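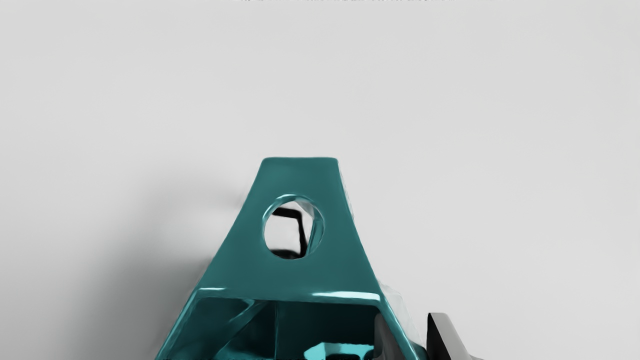

I caught up with Menaka Siriwardena on the bench seats outside the Hiltura clubhouse, twenty minutes after training broke up, and she was still in her goalkeeper gloves. She pulled them off with her teeth while I hunted for a pen that worked.

Menaka signed for Fadine in February, and if you follow the women's side at all you'll know how that went. She started on the bench, got her chance when the first-choice keeper hurt a shoulder at Fjeld, and has kept 7 clean sheets in 19 games since then. I asked if she'd expected to play that much.

"No way," she said. "I told my mom I'd be carrying water bottles until the fall. She'd already bought a ticket to come watch me sit down!"

That game at Fjeld still comes up a lot (I brought it up, I'll admit). Fadine were a goal down when she came on, with the wind blowing straight into her face, and her first touch was a goal kick that went out for a corner.

"My own corner, pretty much. I gave it to them. I remember the left back looking at me like, who is this? Then they put the corner right on my head and I punched it, and I thought okay, fine, I can do this bit."

They drew that one, and the crowd at the next home game was 1077, the best Fadine had pulled in all season. Menaka says she could pick out single voices in it, mostly one man behind the goal who wanted her to kick it longer. She hasn't started kicking it longer. She likes to roll it out to the center backs and let them get on with it, and the coaching staff seem happy enough with that, even if my own nerves aren't.

We talked for a while about the contract. She has 2 years left and there's been chatter that Gidotard want her before the window shuts. I tried asking it three different ways and got the same grin each time.

"I read that too," she said. "I read it on my phone on the bus. Nobody from there has called me. My landlord asked if I was moving out, so that was a fun evening."

What she did want to talk about was crosses. She thinks she comes for too few of them, and she's been staying late with the keeper coach while he throws tennis balls at her from the edge of the box. Why tennis balls? "They're horrible to catch. After that a soccer ball feels like a pillow."

Her ride honked from the parking lot about then, so I squeezed in one last question, on what she wants from the rest of the season. She was already walking backward with her bag on one shoulder.

"Fjeld at home," she yelled. "I owe them a decent goal kick."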